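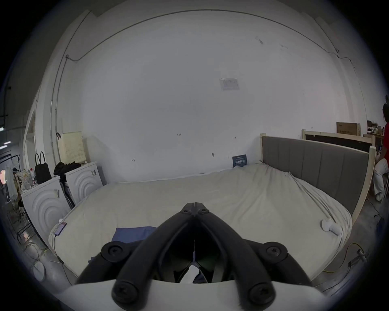 What do I need to buy before my team can start with cloth handling on a bed?
You need a pair of hand-held grippers, spare finger pads, a bed of normal household size, a few garments and a place to keep the recordings. A robot arm can wait. Most of our customers order the arm later, when they already know which tasks they want.

Stustness Hand-Held Gripper Set, two-finger

The Stustness set is made for teams who want to show a task by hand first and plan the automation after. One person can work with one gripper or with two. The set is sold by Ilteck and is kept in stock in the standard version. Custom finger shapes are made to order.

What is in the set
2 hand-held grippers, assembled
4 spare finger pads
1 screw kit for the finger joints
1 hard case
Printed setup guide

Item number: 219
Delivery time, standard version: 7 working days
Delivery time, custom fingers: please ask, it depends on the shape

How many sets should I plan for?

One set is enough for one work place. If you want to run two beds at the same time, please order two sets and do not share one between them. We have seen customers try to save here, and then people wait for each other a big part of the day. Spare pads are the part you will order again most often, so put them as a separate line in your budget. 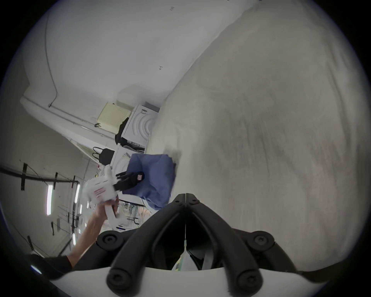 Cloth is also harder on the pads than boxes or bottles. Thin cotton asks for a good grip surface, and when the pad becomes smooth the operator starts to press more and gets tired. Change both pads of one gripper together. A new pad next to an old one does not close evenly.

Garments are a small cost but they are often forgotten. Buy several of the same kind, in more than one color, and write down which ones you used. T-shirts and sweatshirts are a good start. Towels are easier and can be used for training new operators.

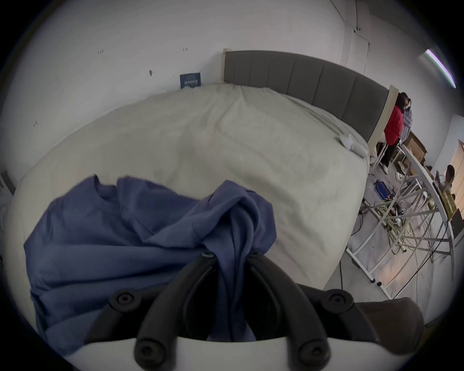

Gripper closed on a blue-violet garment at the edge of the bed.

Space and furniture

Choose the bed first and the rest of the room after. You will want free floor on at least one long side, and enough on the second side that a person can turn with a gripper in the hand. A used bed is fine. Keep the same bed cover for one full series of work, and if you change it, start a new series.

For power, please plan more sockets than you think. Chargers, a computer and lamps fill one strip quickly. Long cables on the floor should be fixed with tape or put in a cable cover. We sell the cover under the name Tromitz, in a length of 174 cm, and it can be cut with a normal knife.

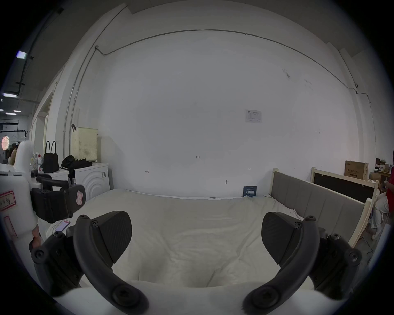 Time of the operators is usually the biggest line in the budget, bigger than the equipment. A new person needs almost a full day before the movements become calm and regular. Please calculate this day as training and do not use its recordings for your project. After that, short work blocks with a pause between them give better results than one long block.

When to add an arm

The Stelmakh adapter plate lets you mount the same fingers on a robot arm. It is not included in the set. We advise to order it only when you have chosen the arm, as the hole pattern is different from one model to another. Send us the drawing of the flange and we will confirm if the plate fits.

Warranty and returns

Grippers and hinges are covered for 2 years. Pads and screws are wear parts and are not covered. Unused sets can be sent back in the original case. Custom fingers cannot be returned.

Prices are given on request and are without tax and shipping. In your message please write the number of work places, the kind of cloth, and the month in which you want to start.

Page updated February 11, 2020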